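Kitchen Task Assistants (part-time, paid) – Clesora Test Kitchen

Posted May 20, 2021
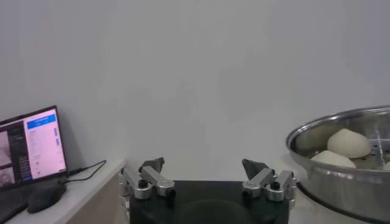
Laptop station on the white countertop, steamer pot at right.

Clesora is looking for people to carry out and log everyday kitchen tasks in a small test kitchen. The work covers setting out cookware, filling and emptying pots, steaming, wiping down, putting away, and recording each step on a laptop kept at the counter. The results go into the handling and storage guidelines Clesora writes for shared kitchens.

There are 13 places. Previous cooking jobs are not required. We need people who can follow a written procedure the same way every time and who will note it down when they did not.

The work

Each participant completes 78 task runs, spread over as many sessions as suits the schedule. A run is one procedure from the task book, start to finish. Typical procedures:

Set out a steamer pot, lid and insert in the order given on the sheet.
Fill to the marked level, carry to the stove, bring to steam, hold for the stated time.
Drain, wash, dry and return all parts to their places.
Clear a section of counter and wipe it front to back.
Sort a drawer of mixed utensils into the divided tray.

Entries are made in the log program during the run, between steps. Hands must be dried before using the mouse or keyboard. The laptop stays on its own stretch of counter and food is kept off that stretch. Cables are not to be moved or unplugged by participants. If the program stops responding, write the step number and time on the paper sheet and call the session lead.

Large pots are heavy when full. Two people carry anything above the upper fill line – no exceptions, including at the end of a session when the pot only has to go as far as the sink.

Requirements

Age 18 or over.
Able to stand for two hours with a break.
Able to lift a filled medium pot with both hands.
Able to read and type in English at an ordinary pace.
No open cuts or skin conditions on the hands during a session. Gloves are available but do not replace this rule.
Closed shoes, sleeves that can be rolled above the elbow, long hair tied back. Rings and bracelets off.

Left-handed applicants are encouraged. The February group had too few, and several of the drawer and lid procedures need to be repeated with left-handed participants before they can be closed.

Pay and hours

The full set of 78 runs pays 887 dollars. A participant who leaves early is paid for completed runs. A run stopped by a fault in the equipment or the log program counts as completed. A run stopped by the participant may be repeated once.

Sessions are held mornings and early afternoons and last two hours. Most people finish six runs per session, fewer when steaming is on the sheet. Missed sessions can be moved if the session lead hears before the evening prior.

Training

One unpaid visit to see the kitchen, then one paid training session with Hala Badawi. Training covers the task book, the log program, burn safety and the location of all cookware. Participants are expected to find any item on the list without asking by the end of it. Training pay is separate from the amount above.

How to apply

Write to Anas Kettani at the Clesora office with the following:

Name and a phone number.
Mornings or afternoons, or both.
Left- or right-handed.
Any food allergies. Rice, dumpling wrappers, root vegetables and eggs are used.
A few lines on a kitchen you have worked or cooked in regularly – what was kept where, and what got in the way.

Put reference 484 in the subject line. Applications without it go to the general mailbox and are read later. Résumés are optional.

Questions about the procedures themselves go to Hatem Mansour. Questions about pay go to Anas Kettani. Places are filled in the order that suitable applications arrive, and applicants are told either way.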